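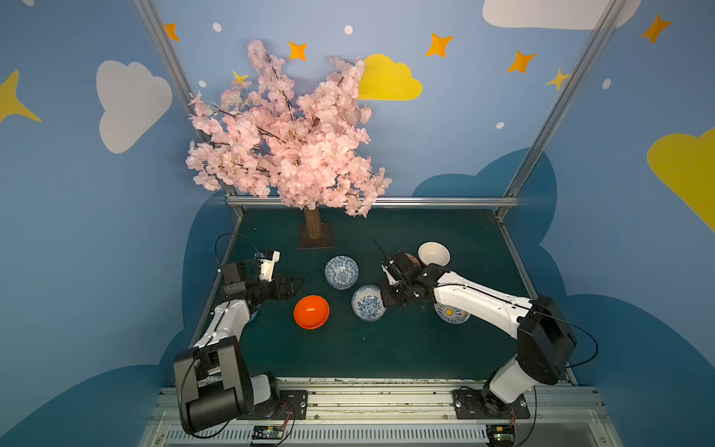 The cherry tree and the bowls on the green table

25 February 2024

I slept late and had only tea for breakfast. It rained until noon, so I stayed indoors and thought about bowls, which is a strange thing to do for a whole morning.

The pink tree is still my favourite. It is only silk, but the branches are thin and dark between the flowers and from a little distance I believe in it. With the sky blue walls behind, the clouds and the stars, it feels like spring came early. At home my mother had a real almond tree, and in November she always said it was dead. Each year it was not dead.

I like best the blue and white bowls. Two of them are upside down in front of the tree, and like this one sees the pattern better, I find. The orange one is too bright for my taste, but Reda Bensaid says a table needs one loud thing. Maybe he is right. The plain white one at the back I would take for my soup without asking anybody.

In the afternoon I walked to Plirkley to look for a similar bowl. The shop had one with blue flowers, a bit heavy, and a small chip under the foot. I did not buy it. Now I regret it — I will go back after work tomorrow, if my knee allows.

Wrote to my sister, two pages. Lentils for supper. I must remember to pay Mrs Milberg for the eggs.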